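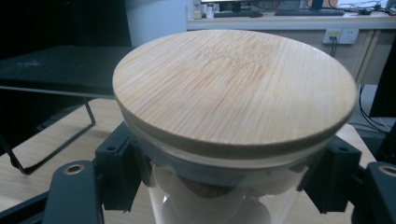 Justa wants to know why we are still bothering with bamboo lids when the screw tops from the old order never gave trouble. The note was left on the bench sheet: "They look nice. Do they keep anything dry?" Fair enough, and it's the reason for this page.

January 2026, Tuesday. Pantry jars, dry storage.

Type under test is the clear glass jar with the round bamboo push-in lid and the pale gray silicone ring around the plug. We have two suppliers, Donard and Rokotach. The glass is close enough that I can't tell them apart once the stickers are off, so the Donard jars get a dot of blue paint pen on the base. Please don't scrub it off.

Ring fit. The Donard ring sits in its groove and stays there. The Rokotach ring rolls if you push the lid in at a slant. Once it has rolled you can feel the lid rock when you press on opposite sides of the rim. Pull it, reseat the ring, push straight down with a flat palm. I have gone back and redone the Rokotach set from yesterday because I hadn't checked for rolled rings and don't trust those weights.

Weights. Filled each jar with 900 g of rice dried in the low oven, lid on, left in the damp cupboard for 90 hours. Numbers are in the green book under Rao, same page as the flour test. First Donard jar, glass and lid and rice together, came out at 2,451 g going in. I had the scale on the wobbly end of the bench for that one, so I moved it and weighed again. Same reading.

Lids and washing. Wiped only, damp cloth, dried face up on the rack overnight. One lid went through the dishwasher by mistake in April and the plug swelled so much it wouldn't go into any jar. It's in the drawer if anyone wants to see it. Rings come off and go in warm soapy water. Stretch them back on dry. A wet ring slides and you think it's seated when it isn't.

Smell. The new lids smell faintly sweet, a bit like cut hay. Crackers kept under one for a week tasted of crackers. Have not tried tea or coffee yet.

To Justa's question: don't know yet. Donard looks likely to pass. For Rokotach I need the repeat.

Still to do: order spare rings, ask Donard if they sell them loose. Put a hook up for the lid cloth. Second weighing Friday morning, before the cupboard gets opened for anything else.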